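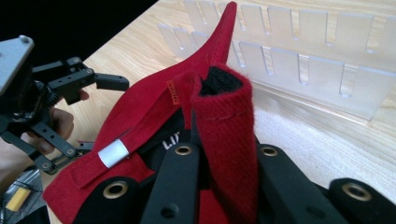

Red on the outside, black fuzz on the inside.

So the chair is running again at Cirska and I have been smiling about it since January.

If you haven't been following along (hi, new readers, there seem to be a few of you since the waxing post), Cirska is the little hill I ski most. It has one chair, one T-bar, a magic carpet that squeaks, and 11 named runs if you're generous and count the cat track. On a clear night you can see the lights from the highway and they look like somebody spilled a tray of marbles up the hillside. I learned to ski there as an adult, badly, in borrowed boots, and I love it more than is reasonable.

Last winter the chair didn't turn once. It's an old Zutetti double, the kind with the centre pole and the wooden slats that leave stripes on your pants, and it failed an inspection before the season opened. Something in the gearbox, plus a list of smaller things. We all skied off the T-bar for the whole season, so we had the bottom two-thirds of the hill and a lot of sore thighs. If you wanted the top you put skins on or you boot-packed up the side of Ridge Line, and I did that exactly once before deciding that the bottom two-thirds was lovely.

I was pretty sure that was the end of it. Small hills lose a lift and then they lose a season and then there's a For Lease sign at the bottom of the road. But they rebuilt it! The gearbox went away on a flatbed in spring and came back in the fall, the haul rope is new, and every chair has been taken down, stripped and painted. They're a sort of butter yellow now. I was a bit sad about the old green for one ride and then got over it.

I was in the lineup before nine on the first morning. I'd guessed I would be early and there were already more than 200 people there, which for Cirska is a mob scene. The parking lot was full down to the gravel bit by the creek. People had brought thermoses, and a family near me had brought an entire pan of cinnamon buns and were handing them down the line with their mitts on. It took ages to get to the front and I didn't mind one bit.

And then that ride. It's slow. I timed it, because I'm me, and it came out to 11 minutes from the loading board to the top shack with one stop. At a big resort you'd be up and halfway down again. But you get the whole valley, and you get to look down through the trees on the left side and see where the good snow has blown in, and you talk to whoever you've been paired with. I rode with a retired school bus driver who had been skiing Cirska since it was a rope tow, and she told me which glades used to be runs before the alders took them. I have been looking for them ever since. I think I've found one. I'm not saying where.

The upper mountain after a whole winter off was something else. Nothing up there had been groomed the season before, so the brush has come up a little in places and you have to pay attention on Tamarack, where there are some springy little tops poking out near the second pitch. Ridge Line was perfect though, soft all the way across with that squeaky cold snow on the shady side. I did it over and over until my legs went funny, then went in for soup.

A few things for anyone thinking of making the drive:

Day tickets are $39 if you buy them at the window, and it's the same price all week, holidays included. I paid more than that for lunch and parking at a resort last March, so I still find this slightly unbelievable. The carpet area is free for little kids.

Night skiing is back, too. They only light the lower half, so the chair closes at dusk and you're on the T-bar after supper. It gets icy by eight or so. Bring sharp edges and a good neck warmer.

Rentals have moved. They used to be in the basement of the day lodge, and now they're in the Đorđević building at the bottom of the access road, the old feed store with the big sliding door. You have to stop there before you drive up, and if you forget (I watched several people forget) it's 5 kilometres back down. The gear is a lot nicer than it was. They'll do a proper hand tune while you wait if it isn't busy, and they fixed a core shot for me that I'd been ignoring with great dedication.

The lodge still takes cash only at the food counter. The debit machine has had a sign on it saying "soon" for as long as I've been going. Get the pea soup.

I should say something about Tisel as well, because I always get asked which one to pick if you've only got one day in the area. Tisel is the bigger hill over the pass, with a high-speed quad and a real terrain park and a village with a skating rink. I like Tisel! The bowl on the back side is fantastic after a storm, and if you've got teenagers who want jumps there's really no contest. But it's windier, the quad goes on hold a lot, and the line for it in the holidays is a test of character. If the wind's up in the morning I turn around and go to Cirska. If it's calm and there's fresh snow I'd do Tisel until lunch and then come back over for the afternoon, when the sun hits the top of Ridge Line and everything goes a bit gold. The road between them is ploughed now right through to evening, so it's an easy hop.

Pass holders at either hill get half-price tickets at the other one this year, by the way. You have to ask at the window, it doesn't come up on the website. I only found out when the person ahead of me did it.

What else. The snow has been holding well up top, a bit thin on the T-bar track at the bottom, and they've been shovelling it back in by hand most mornings. There's still a rock at the bottom of Lower Tamarack with a bamboo pole beside it. Everyone who skis there knows that rock. I have a matching scar on my left ski.

I haven't made up my mind about the spring races yet. There's a dual slalom with costumes, old skis encouraged, and the prize is usually a ham. I've entered a couple of times and never made it out of the first round, but my turns are better this year, I swear they are, and I've got a colour scheme in mind already. If you're planning on going, leave me a comment and we can carpool from the Petro station. I've got room for two more and skis on the roof, as long as you don't mind the heater being stuck on high.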